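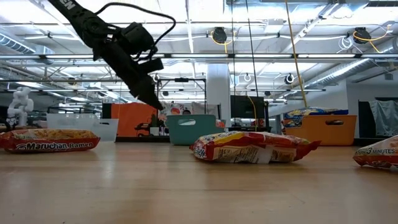 Why does the 136 gram glue go thin after a day in the pot?

It has been held too hot for too long. The protein chains break down with heat and time, and the viscosity drops well before the smell or colour gives any warning.

Oct 5, 2023

Hide glue, pot life, continued from the July entries. Those runs were done on the old double boiler with the dial thermometer, which reads low. I would not trust any temperature written down before the new probe went in. The viscosity trend is probably still usable. The absolute values are not.

Setup today. Dry glue is the Moreira granules, 136 gram strength, from the bag Leonilde opened last week. Kept in the lidded tin since. Soaked overnight in the cold room, tap water, one part glue to 2 parts water by weight. All granules swollen through by morning, no hard centres when pressed. A little free water on top, left in. Warmed in the water jacket with the lid on, stirred by hand until clear, then strained through the nylon cloth. Hardly anything caught in the cloth apart from a few fibres.

Jacket held at 60 °C. The probe sits in the glue itself, clear of the wall of the jar. There is a lag between jacket and glue, and the controller overshoots on first warm-up, so I brought it up in two stages and waited for it to settle before taking the zero reading. Cleiton's note on the controller says to leave the overshoot setting alone. I have left it alone.

Flow cup readings are by drain time, same cup throughout, cup pre-warmed in the jacket. If the cup is cold the glue gels on the wall near the orifice and the time comes out long. This caught us in July and explains at least part of the scatter in those results. Paloma's readings were tighter than mine and she was warming the cup without having written it down. It is written down now.

Result so far. Drain time fell slowly through the morning and faster after lunch. Water loss works against this, as the glue thickens when it dries out, so the jar was weighed before each reading and made back up with hot water to the starting weight. Without that step the drain times look almost flat and you would conclude the glue was fine. I suspect this is what happens at most benches. The pot gets topped up by eye, the working feel stays the same, and the strength goes anyway.

Second jar, same batch, was cooled to a gel after the first reading and kept in the cold room with the lid on. Rewarmed late in the afternoon. Drain time close enough to its own zero reading that I can't separate the two. It will need more than one cycle before that means much.

Lap joints. Maple on maple, planed faces, no toothing. One set glued from the fresh jar and one set from the hot jar at the end of the day. Timber warmed on the rack first, both sets together. Cramped overnight, then to stand in the conditioning cupboard until the moisture content settles. Cristóvão has the shear jig set up for the Ladisari samples and doesn't want it stripped down, so these go on after his. No hurry. Joints pulled too early have been the other source of scatter.

Grain direction marked in pencil on the end of each piece. Two pieces in the fresh set had slight run-out and were swapped for others off the same board. Offcuts are in the drawer under the drill press.

On the gram strength figure. Ilídio asked whether the number on the bag could be used to predict joint strength. It is a gel test. It tells you how firm the gel is under set conditions, and indirectly how fast the glue will grab and how much water it will carry. The higher grades gel sooner and give less open time. For general joinery the joint tends to fail in the timber with any of the middle grades, provided the glue has not been cooked. The grade is chosen for working time. I would like the shear results in hand before saying anything firmer than that to Pasham, who are asking for a recommendation on their chair repairs.

The supplier sheet gives mixing quantities per 1,000 ml of finished glue. Ours are by weight of dry glue. Don't mix the two conventions in one table. The July sheet does, in the lower half, and I have struck those rows through.

Urea. Not added to anything today. Skorero sent a small sample of their liquid version, which has some kind of gel suppressant in it, content not stated. It goes on the list but in a separate run with its own cup. I don't want any carry-over.

To do:

Repeat the hot hold with the jacket set lower, same made-up weight method.
Run the gel and rewarm jar through further cycles, reading each time.
Check the new probe against ice water and write the offset inside the front cover.
Order nylon cloth. The current piece is fraying at one corner.
Ask Leonilde which scale she used for the overnight soak. The small one drifts when the door is open.

Hot jar discarded, cup and probe rinsed in warm water and dried. Cold jar labelled and back on the lower shelf.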